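**Hand-held grippers let go of cloth when I pull it tight**

Posted in Home Builds by Kivelau

I'm building a pair of hand-held grippers with pistol grips and black two-finger jaws. Blue cloth over a bed is my test. Slack cloth stays put, but once I stretch it the right jaw creeps open. Spring or finger pads? 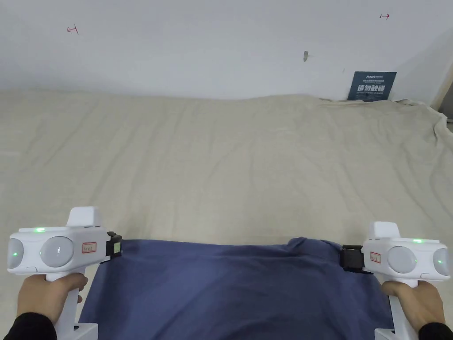
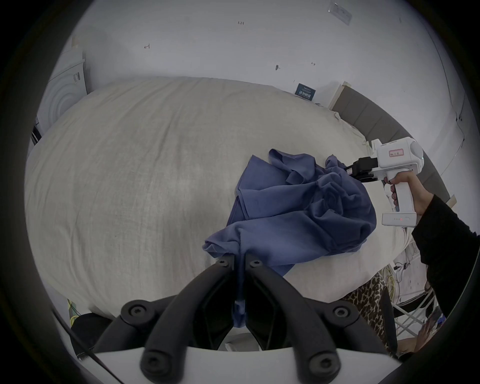
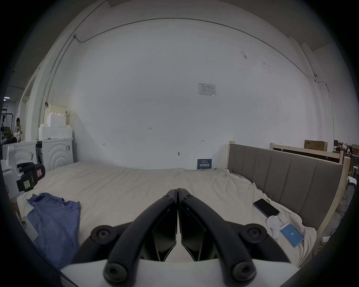
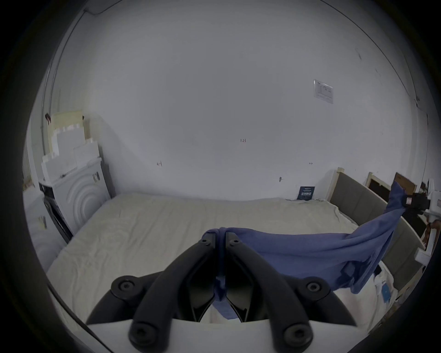 ### Riston

Pads first. Glue on 200 grit paper and try again – if it still slips, change the spring.

### Akau

Check the linkage bolts for play. Mine needed 5 minutes with a hex key.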